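February 7, 2023

Dye bench, second week of the walnut trials. Coffee first, then notes, and I'm writing this at the bench instead of at home on Sunday because Dayana Maldonado told me (kindly!) that my November pages read like they were written by someone half asleep. They were.

Where things stand: the husks from the Leltville trees have been soaking since last week and the liquor is nearly black now. Smells like a wet basement. I strained half of it through old muslin and left the rest on the husks to see if another week gets us anything.
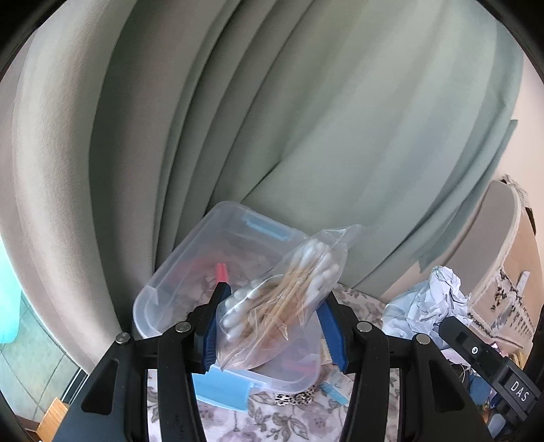
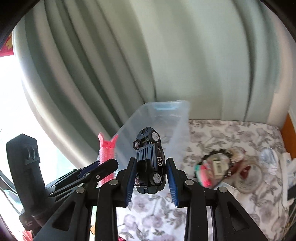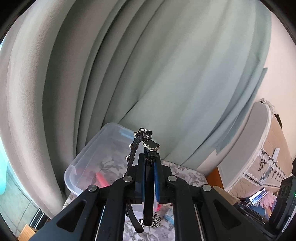 Top to bottom: swabs in their zip bag, little black car, black strap with the curtain behind.

OK, the wool. I wound 21 small skeins off the Flisthorpe cone, which is the scratchy two-ply nobody wanted for knitting. It takes color beautifully though, so I'm not complaining. Tagged each one with a knot code on the tie yarn, same code as last time: one knot no mordant, two knots alum, three knots iron dip after. I wasted half an hour on the paper tags back in the fall and they all turned to mush, so knots it is.

Pot one, plain husk liquor, no mordant. Brought it up slow, kept it under a simmer, pulled the skeins after an hour and hung them. Nice warm brown, kind of a toast color. A bit patchy where I crammed them in. I know, I know, more room in the pot.

Pot two, alum. I honestly expected more of a difference. Maybe a touch more gold in it? Held them up by the window next to pot one and then carried both lots out to the back step, and outside I could tell them apart, inside I had to check the knots. Want somebody else's eyes on these before I say it's real.

Pot three got the iron. This is the good one! Dropped to a deep, cold brown almost right away, and I got greedy and left two skeins in while I answered the phone. Those two feel crunchy. Rinsed them again and again and they still feel crunchy. So — short dips, set a timer, don't pick up the phone.

Lost skein count: started with 21, hung up 19. The missing pair is the crunchy ones, which are in the sink in clean water overnight on the off chance they soften up. If anybody comes in early, please leave them alone, they look like trash but they're not.

The Bahrami book says to save the exhaust bath and go again with fresh yarn for a lighter shade. I saved pot one in the lidded bucket under the bench. Pot three I did not save, the iron gets into everything and I don't want it anywhere near the yellows we're doing for Plerer.

Speaking of which, we still owe Plerer a swatch card and I still haven't started the onion skins. There are 4 bags of them on the shelf and the skins get all over the floor every time the door opens. Dayana wants a real gold, less orange than the last batch, and I think that means pulling the yarn sooner and trusting it. I always leave it too long.

To do:
Cut a bit from each dry skein and tape half of it in the south window for a light test, keep the other half in the drawer.
Scrub the iron spoon and put it back on its own hook. Its OWN hook.
Ask about more alum, the jar is down to the dusty part.
Weigh the skeins dry. I forgot to do it before they went in, so the ratios for today are a guess and should be read that way.

Gloves had a hole in the left thumb, so my thumb is going to be brown for a while. Walnut works great on skin, no mordant needed.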